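Household Objects and Their Keeping
Handout 4: The Utensil Problem

Reading for this week is the Kidwood chapter on drawers, which is longer than it needs to be, and the two pages from the Etham survey. If you only manage one, do Etham. Bring a pencil.

Recap. Last time we separated things that are stored from things that have merely stopped moving. Several of you objected that your own kitchens contain only the second kind. Noted, and see the exercise at the end.

1. Why utensils are harder than plates

A plate is a polite object. It stacks with its relatives, and a cupboard shelf will take 24 of them without complaint. A turner will not stack with anything. It has a wide flat end, a bend and a long handle, and each of these wants a different sort of space. Put it in a drawer and the blade rides up over its neighbours. Put it in a pot and it leans out at an angle and catches your sleeve.

Babić calls this "the awkward third" of a kitchen: the tools that are long, or bent, or both. The term is used in the exam, so learn it, though I have never been convinced by the fraction.

2. Sorting by handle or by head

There are two schools. Sorting by handle means grouping by what you see and grab first, so colour and thickness matter. Sorting by head means grouping by job: things that turn, things that ladle, things that grate. Most textbooks favour the head. Most people looking for something while the onions burn favour the handle.

Colour helps more than the literature admits. An orange handle or a teal one can be picked out of a heap at once, while black handles all look like each other until you have pulled out the wrong one twice.
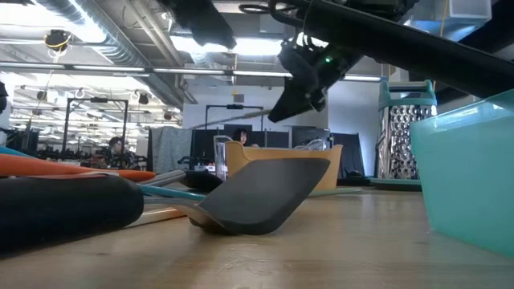
The case for the head gets stronger once tools are lying on a table, where both ends can be got at. In a drawer you tend to see whichever end the last person left facing you, and the last person was in a hurry.

3. Containers as a false friend

Students always want to buy a bin. A bin is fine for light things of similar length. It is poor for a box grater, which takes up the room of six spoons and snags whatever is dropped in beside it. Jugs are worse. A jug full of spatulas is a jug you can't pour from, and sooner or later somebody wants gravy.

The Dreltorstead inventory lists 2,188 kitchen items across its households, of which 480 were recorded as "in a container, purpose unclear". I find this the most moving line in the whole syllabus.

4. Exercise

Empty one drawer at home onto a table. Sort it by handle, then by head, and write down which items changed group. Add a short account, about 900 words, of where the two methods disagreed and which you kept. Sketches are welcome. Please don't hand in the utensils, as happened last October.

Next handout: lids.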